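4. What we would buy, and what we would leave out

The Rostano quote came to 3,459 for a second arm and gripper. Our module budget is 600. That gap should have ended the discussion, but the supplier's brochure says a second arm "pays for itself", so Evangelia asked us to check. We found no working behind the claim, and Lev's email to Skulow asking for it has had no reply.

Our own view is that the small things cost us more time than the arm does. The table set has to be laid out again for every run, and the toy food needs a proper storage box.
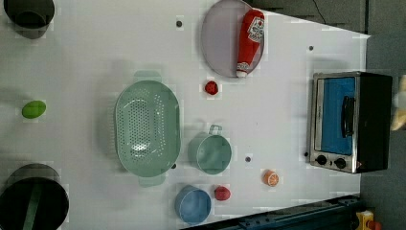 Figure 6. Table set with plate, colander, cups, pots and toaster oven.

The Altow set is priced at 60 and we would buy one spare. We would not pay extra for the "research grade" version. It seems to be the same toys in a better box.

Cabling is harder to budget for. Yau sells a clip kit for 8, which is cheap enough to try, though we doubt it will suit every pose the arm takes up. The service plan is another matter — it covers the gripper fingers but leaves out cables and connectors, and we would want those included before signing anything. 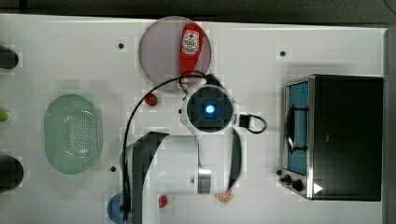

Figure 7. Arm over the table, with the cable running down its left side.

Recommendation: one spare table set and one clip kit now. The second arm should wait until February, and only if Skulow sends figures we can check.

E. Kourkoulas, L. Kovalchuk
Draft 3, 9/22/24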